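Nomgate Support
Ticket: Floor markings lifting at corners, adhesive residue after cleaning
Opened: 20/05/2021
Status: Pending customer
Priority: Normal
Product: Mirkamus floor marking tape, indoor, matte
Site: Brikedik, ground floor workroom
Requester: Treasa Doherty
Assigned to: Clodagh Ó Súilleabháin

Treasa Doherty, original request

We marked out the workroom floor in March with your Mirkamus indoor tape. Most of it is fine. The corners are coming up in several places and there is a gray sticky line next to the tape that picks up dirt. The line comes back a day or two after we mop.

Things I have tried so far:
Pressed the corners down by hand. They hold for a few hours.
Pressed them down with a rubber roller. Better, but the two by the door were up again the next day.
Mopped with plain water. No change to the sticky line.
Mopped with the usual floor cleaner. The line goes, then comes back.

The floor is sealed concrete. It was sealed before we moved in and I don't have the name of the sealer. We used around 200 feet of tape in total. The room is used every weekday and the furniture is on casters.

What I need to know is whether I can fix the corners in place or have to take the whole lot up. I would also like to know what the sticky line is.

Clodagh Ó Súilleabháin, Nomgate

Hi Treasa,

Thanks for the detail. A few questions before I suggest anything:

1. How was the floor cleaned before the tape went down, and how long was it left to dry?
2. Which cleaner are you using, and at what strength?
3. At the corners, are the two pieces of tape overlapped, or cut and butted together?
4. Is the sticky line on both sides of the tape or only one?
5. Does the heating run under the floor?

Please don't use any solvent on the line yet. Some sealers go cloudy and you can't get that back without resealing.

Treasa Doherty

1. Swept and mopped the afternoon before. It was dry to the touch when we started in the morning.
2. It is the Khương neutral concentrate. The label says one capful to a bucket. I asked the person who does the evening clean and she has been using more like three, because one didn't shift the scuffs.
3. Overlapped. One strip goes over the end of the other.
4. One side mostly, the side away from the windows. I had not noticed that until you asked.
5. No. Radiators on the wall.

Clodagh Ó Súilleabháin, Nomgate

I think you have two separate problems.

The corners: an overlap leaves a step in the tape. Casters and mop heads catch on the step and pull the top piece back. Cut corners with a small gap between the pieces stay down much longer. You won't need to replace the long runs for this.

The line: this could be adhesive creeping out from under the edge, or it could be cleaner that was mixed too strong and has collected against the tape. Both feel tacky and both turn gray. The fact that it is on one side makes me lean toward the cleaner, if the mop is always pushed the same way.

Test for the line:
Pick a stretch a foot long that isn't at a corner.
Wipe it with a cloth wrung out in warm water, no cleaner. Rinse the cloth and wipe again. Do that four times.
Dry it with a clean towel.
Cover it with an upturned box so it doesn't get mopped or walked on.
Check it after two days.

If it stays clean, the cause is the cleaner. If it comes back under the box, it is the adhesive.

Could you also ask for the mop bucket to go back to one capful in the meantime?

Treasa Doherty

Will do. The mop does go the same way every time, from the window side toward the sink. I have put a note on the bucket about the capful.

One thing I should have mentioned. There is a second roll in use. We ran out with the short bay by the sink still to do, and I bought another roll a few weeks later. It looks the same color but the inside of the core is printed differently. The first roll says 700 on the core, the second says 2,000. Are those different tapes?

Clodagh Ó Súilleabháin, Nomgate

Both are Mirkamus indoor matte. I've checked with our stockroom and the number on the core is the carton run, so it doesn't tell you anything about the adhesive. You can use them next to each other.

Is the sink bay behaving any differently from the rest?

Treasa Doherty

No corners up in the sink bay. I went and looked and it was done by a different person, who cut the corners and didn't overlap them. So that fits with what you said.

Test result: the stretch under the box is clean and dry after two days. No tackiness when I press a finger on it. The part just outside the box, which was mopped once in that time at one capful, is slightly dull but not sticky.

Clodagh Ó Súilleabháin, Nomgate

Good. That is cleaner residue and the tape can stay.

To clear the rest of the line:
Work in short sections, a yard or so at a time.
Warm water and a well wrung cloth or flat mop. Wipe along the tape, never across it, so the edge isn't lifted.
Change the water often. Once it looks gray you are only moving the residue around.
Dry each section with a towel before starting the next. Standing water along the edge will get under it.

To redo the corners:
Cut back both pieces with a sharp blade to where the tape is still flat. Go lightly, you only want to score the tape and not the sealer.
Peel off the cut ends slowly and low to the floor.
Wipe the bare patch with water, dry it, and leave it overnight. Dry to the touch is often too soon on concrete.
Lay new pieces up to the old ends, with a gap about the thickness of a coin at each join. No overlaps anywhere.
Roll it down from the middle toward the ends with your rubber roller. Press hard at the ends.
Keep casters off it for a day.

If you have a choice, round off the outside corner of each piece with scissors. A rounded end gives the mop less to catch on.

For the corners by the door, where there is most traffic, we sell precut L pieces. They come in packs of 34. You only need a handful and I wouldn't buy a pack just for that, but they save time if you are planning to mark out another room.

Treasa Doherty

I did the residue first. It took most of an afternoon for the whole room and seven changes of water. The line has gone everywhere apart from under the radiator, where I can't get the mop in properly. I will do that piece by hand.

Corners: I have redone the ones by the door and the ones at the end of the long bench. I left the patches overnight before laying. Two went down slightly crooked and I have decided to live with it.

A small problem. When I peeled one of the old ends, a thin film of adhesive stayed on the floor in a patch the size of a stamp. Water doesn't touch it. Can I lay the new piece over it or does it have to come off?

Clodagh Ó Súilleabháin, Nomgate

It should come off. New tape on old adhesive tends to slide.

Take a spare bit of the same tape, press it onto the patch and pull it up sharply. Repeat with fresh bits until it stops picking anything up. That normally deals with a patch that small. If a trace is left after that, rub it with a dry white eraser and sweep up the crumbs. Still no solvent, please, as we don't know the sealer.

Treasa Doherty

The spare tape got most of it and the eraser got the rest. The new piece is down.

Everything I have redone is flat this morning. The remaining corners are in the middle of the room and I will get to them when the big table can be moved. I would rather not close this until they have had a week of normal use. Can you leave it open?

I also want to write down the cleaning instructions for the evening shift. Is there anything beyond one capful and wiping along the tape?

Clodagh Ó Súilleabháin, Nomgate

Leaving it open, set to pending.

For the cleaning sheet I would put:
One capful of Khương per bucket. More does not clean better and leaves a film.
Sweep before mopping. Grit along the tape edge wears it.
Mop along the lines where you can.
Plain water rinse once a week.
Scuffs on the tape itself: white eraser, dry.

If a corner lifts after the week is up, tell me which one it is and whether it was cut or overlapped. 

Treasa Doherty

Thanks, sheet is printed and taped above the sink. Radiator section is done too. Attached.

Attachments (1)
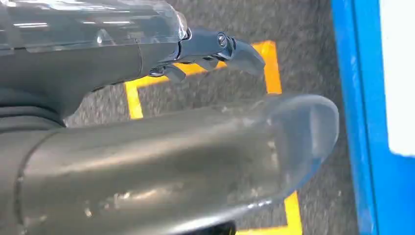
Floor markings, close range. Added by T. Doherty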